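Comparaison de deux préhenseurs pour la saisie d'emballages souples
Rapport de projet, semestre 2 - Équipe Stallis 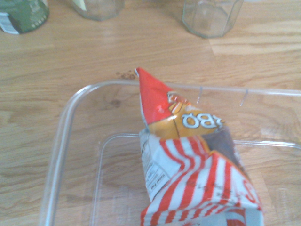

Selon Bảo Đồng, la comparaison entre préhenseurs n'avait de sens qu'à contrôleur identique, faute de quoi les écarts mesurés auraient tenu autant au réglage des gains qu'à la géométrie des doigts. Cette remarque, formulée lors de la revue intermédiaire, a conduit l'équipe à reprendre entièrement la première série d'essais.

1. Objet du projet

Le projet porte sur l'évaluation de deux préhenseurs montés successivement sur le même bras. Le premier, désigné Gerlach, est une pince parallèle à doigts rigides recouverts d'un patin en élastomère. Le second, désigné Clukelley, comporte des doigts flexibles à nervures qui épousent la forme de l'objet. L'équipe devait déterminer lequel convient le mieux à la prise d'un sachet froissé dans un bac transparent à parois inclinées, puis à sa dépose sur la table.

Le choix d'un sachet de chips répond à une demande du cahier des charges, qui imposait un objet déformable, brillant et sans face de prise évidente.

2. Dispositif

La caméra est fixée au poignet du bras et observe le bac de près, par le dessus. Les reflets sur le rebord du bac et la transparence de son fond, qui laisse voir les veines du bois, compliquent la segmentation. En revanche, les rayures rouges et blanches et la bande jaune de l'emballage offrent un contraste suffisant pour estimer l'orientation de l'objet. Des récipients ont été laissés sur la table, au-delà du bac, afin de conserver un arrière-plan peu favorable à la détection.

Le contrôleur Rumerley a été utilisé pour les deux préhenseurs, avec les mêmes limites de vitesse et d'effort.

3. Protocole

La campagne a totalisé 200 essais, répartis à parts égales entre les deux préhenseurs. Chaque essai débutait par une remise en place manuelle du sachet, suivie d'une acquisition, d'une descente verticale et d'une fermeture à effort constant. Un essai était considéré comme réussi lorsque le sachet restait tenu pendant quatre secondes au-dessus du bac.

Duyên Vũ a assuré l'étalonnage de la caméra, répété à chaque changement d'outil.

4. Résultats

La pince Gerlach a réussi 63 essais. Ses échecs se produisent surtout lorsque le sachet repose contre une paroi : le doigt extérieur touche le rebord et l'arrêt de sécurité se déclenche avant la fermeture. Le préhenseur Clukelley obtient un meilleur résultat, avec presque 80 prises réussies, mais son positionnement à la dépose est moins régulier - les doigts se rouvrent de façon asymétrique lorsqu'un pli reste engagé entre deux nervures.

Les prises par l'extrémité étroite du sachet se sont révélées les plus stables avec les deux outils. Les erreurs d'orientation proviennent principalement des zones brillantes, que l'algorithme confond avec le rebord du bac.

5. Limites et suites

Un seul modèle de bac a été employé, et l'éclairage, parfois trop intense d'un côté de la table, n'a pas été mesuré. L'usure des patins n'a pas été suivie au cours de la campagne. L'équipe recommande de retenir le préhenseur Clukelley pour la phase suivante, sous réserve d'une révision de la séquence d'ouverture, et d'ajouter un filtre polarisant devant l'objectif. Les journaux d'essais et les fichiers de configuration du contrôleur sont joints en annexe.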